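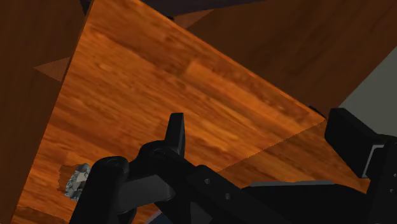

Vostau asked whether the clearance check still has to be run when the part is only being simulated. It does. The Skisidex rule set applies the same limits to a rendered cell as to a physical one.

Skisidex Tabletop Rule Set
Release date: 13 Oct 2023

Skisidex is a set of working limits for arms that pick small objects from household furniture. It loads into the Aryee controller and checks every move before it is sent. A move that breaks a limit is held and logged with the rule number.

The living room layout has the arm reaching down over a wooden table, with a lamp at one side and a sofa beyond. The object to be picked is small compared with the open gripper, so most holds come from the fingers and the furniture.

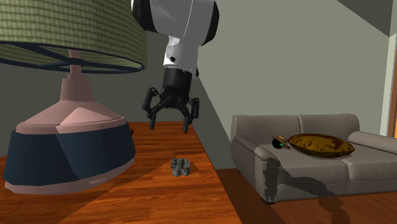 What the rules cover

Approach: fingers fully open before descent
Fixed items: 90 mm kept between any link and a lamp, wall or door frame
Retries: 3 per object, then the arm returns to its start position
Log: 1,600 moves kept before the oldest is overwritten

Requirements

Aryee controller with 2 free task slots. Layouts made in Temach before August must be saved again in the current format.

Supplied with

Rule file, printed limit table and a blank sign-off sheet. Site licenses are quoted on request.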